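The long wait for a small handheld

When Kwon opened pre-orders for the Flillen in November, the shop page stopped working before breakfast. I know this well, because I was one of the people pressing the refresh button with a cup of coffee getting cold next to me. The Flillen is a handheld game console with a square screen, two thumbsticks and a battery that you can change yourself. It costs 346 euros. For that money you can buy a bigger machine from a bigger company, and many people told me that I should.

I have now lived with it for a month. I have played it in trains, in bed and, one time, in the corridor of a tax office. I have also spoken with people who make games for it, people who sell it and people who have already sold theirs again. What interests me is how a company so small decided to enter a market where so many others have lost their money.

Kwon was for a long time a company of controllers. It made good ones, with a stiff and exact stick that fighting game players liked very much, and it made them in small series. Hae-won Won joined as a hardware designer when the firm had 13 employees. She told me that the handheld began as a controller with a screen for settings. The screen became larger with every prototype, and one day somebody on the team made a platform game run on it during lunch. After this, she said, it was difficult to go back to talking about settings.

The first prototype was too heavy. The second one was light, but it had a fan that made a sound like a mosquito. The third is more or less the machine in the shops, and it has no fan at all. The price of this decision is power. The Flillen does not run the large 3D games of this year, and Kwon does not pretend that it will. It runs smaller games, older games and those that are made for it on purpose, and it runs them for a long time before it asks for the cable.

Of the games made on purpose, there are 30 in the shop at the moment. I have tried more than half. The best one, without doubt, is Cilano, where you are the only postman of a town built on the side of a cliff. Every letter has a weight, and when the bag is full you jump lower and fall faster. The square screen is perfect for it, as you must look up and down as often as left and right. Zachary Desjardins wrote most of the code in his kitchen. He told me that he had tried to put the game on a normal wide screen first, and he felt each time that he was looking at the town through a letter box. He laughed at this more than I did, but I understood him when I had played for an hour.

Not everything is at this level. There is a racing game with a camera so nervous that I had to stop after three laps. There are also a few puzzle games that you can find free on any telephone, sold for the price of a lunch. Kwon says it checks every title before it goes on sale. I would like it to check a little harder. 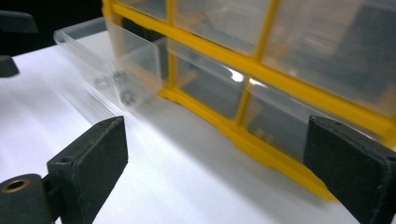
Prasert Yimyam wrote to me that the shop is the weakest part of the whole machine, and that he would have kept his Flillen if only there were a way to try a game before paying. He bought seven titles in the first two weeks and finished one. There is no refund button, so he had to send an e-mail each time, and the answers took so long that he had forgotten which game he was complaining about.

His complaint is a common one. I heard it from almost everybody, also from people who love the console. Mal-soon Koo, who looks after the shop at Kwon, does not deny the problem. A system for trial versions is ready, she told me, but it asks the developers to prepare a separate file, and many of them work alone and have no free evenings. She does not want to force them. She would like to have it running for all new games by spring, and the older ones can follow when their makers have time.

Then there is the question of competition. Nandska, which sells the best-known machine in this class, has just lowered the price of its basic model. It has a wider screen, a faster chip and a much larger shop. Its top version costs 705 euros and can be connected to a television, where it behaves like a proper home console. I borrowed one for this article. It is an impressive object, and my arms were tired after 20 minutes in bed.

I asked Kamala Nair how she advises the customers who come to her shop and cannot choose. She puts both in their hands and says nothing for a while. Most of them leave with the Nandska, she says. The people who take the Flillen are often over thirty-five, and they ask about the battery before they ask about the games.

I belong to this group, I must admit. My last handheld died because the battery became swollen and the repair cost more than the machine was worth. On the Flillen you turn two screws, lift a cover and put in a new one — I did it on the kitchen table as a test, and it was done before the kettle boiled. The sticks can also be changed, though for this you need a finer screwdriver and more patience.

Some small things still annoy me. The loudspeaker is placed exactly where my left hand wants to be. The sleep mode forgets the brightness I have chosen. The manual is one folded sheet, and the part about transferring your saved games is written as if you already knew how to do it.

Kwon has promised an update for the sleep mode. In the meantime I have reached the upper part of the town in Cilano, where the wind blows the letters out of the bag if you jump too early, and I have been trying to deliver the same parcel for three evenings.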